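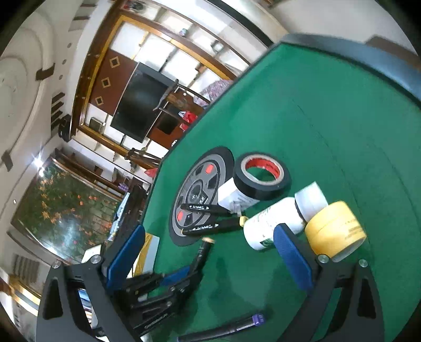
The hand-held gripper over the green felt table, with markers, tape and a bottle waiting to be sorted.

Print this page | E-mail this story | 14 shares | 3 comments

FOR IMMEDIATE RELEASE
Dec 24, 2021

Flelline opens its doors in January for a hands-on look at how robots learn to tidy up

SULLANO — We've been promising our neighbors a proper open day for ages, and I'm happy to say we finally have one on the calendar! Flelline will welcome visitors to our Sullano house all through the second week of January, and everybody who comes gets to pick up a gripper and do the same job our team does every day.

I run the demonstrations here, so I get to write this one, and I'm going to skip the part where a press release tells you we're thrilled. (We are, though.)

If you've never been by, we're a small outfit. We collect examples of people doing ordinary table chores with a two-fingered gripper held in the hand, and those examples go toward teaching robot arms to do the same chores. There's a camera on the gripper, so what gets recorded is close to what a robot would see while it worked. You squeeze, the fingers close, you carry the thing where it's going and let go. That's the whole lesson, and most people have the feel of it in a few minutes. Getting good at it takes longer. I still drop pens.

What visitors will do

The main event is the sorting table. It's the round one with the green felt top, and we keep it stocked with the kind of stuff you'd find in any kitchen drawer: black markers, rolls of tape, bottles and so on. In the middle goes a round mat printed like a car wheel, and that mat is the target for one of the games. Get the markers onto the wheel. Get them off again. Then do it with a friend telling you which one to grab — this is much harder than it sounds and a lot more fun.

Markers make a great first object. They're light and they roll, and if you come in at a bad angle the pads push them away from you. A roll of tape standing on its edge is a different problem, and a bottle lying on its side is another one again. The blue rubber pads on the fingers help quite a bit with all three. Kids tend to go straight for the tape and adults tend to go for whatever looks easiest, at least judging from the practice evenings we ran this fall for the families on our street.

Each session runs 11 visitors at a time, and we have room for 155 people over the week. Every visitor gets a turn at the table, then a second turn once they've seen how everybody else did it. We'll replay some of the recordings on a screen afterward so you can see your own grabs from the gripper's side. People laugh a lot at this part. Your hand looks so sure of itself right up until the marker skitters off!

Why we work in a house

I get asked about this constantly, so here goes. We could have rented a plain room with white walls and a gray bench, and our first few months were spent in a place just like that, over in Horgan. The recordings were clean and they all looked the same. Then we'd try things out in a real living room, with a television on the wall and plants outside the window and a chair pulled up to the table, and the results got a whole lot shakier.

So we moved. Our demonstrations now happen in rooms people live in, with the furniture and the shelves and the ceiling lights left as they are. We like a bit of clutter. A robot that only knows an empty bench isn't going to be much use to my mother, who hasn't seen the top of her dining table since she took up quilting.

What else is on

Our friends at Skisach are bringing their tabletop arm for two of the afternoon sessions. It'll take on the same marker game on a copy of our mat, and visitors can try to beat it. I've played it nearly 300 times now and I'll say only that I'm ahead — it doesn't get tired, and I do, so come early if you want to see me win.

We'll also have a short talk each session on what happens to a recording after it's made. It covers how we check them, which ones we throw out, and what we ask people before we keep anything. Visitors' recordings are saved only if they sign the form at the door. If you'd like to play without being saved, just tell us and we'll wipe your turns before you leave.

Our goal for the week is 600 good recordings, counting only the ones people have agreed to let us keep. If we get there, the whole set will be shared with the Horgan evening robotics class, who have been after us for it since summer and have been very patient.

Practical stuff

Admission is free. Children are welcome with a grown-up, and we'd suggest they be big enough to see over the table comfortably. The gripper is worked by one hand and we can set you up for left or right. Seating is available for anyone who would like to do their turn sitting down. Coffee and cider will be out in the kitchen, and please leave your cup there before you come to the table, because felt does not forgive.

Sessions have to be booked ahead. You can sign up at the Sullano library front desk or by replying to the e-mail version of this notice. Parking on our street is tight, so walk over if you can, or use the lot behind the library.

Reporters and photographers are welcome at any session and can have a turn like anybody else. Let us know which one you'd like and we'll hold a spot.

About Flelline

Flelline records everyday hand tasks for robot learning from its house in Sullano. We also run small demonstrations for schools, clubs and anyone who asks nicely.

E-mail this story | Print this page | Share (14) | Comments (3)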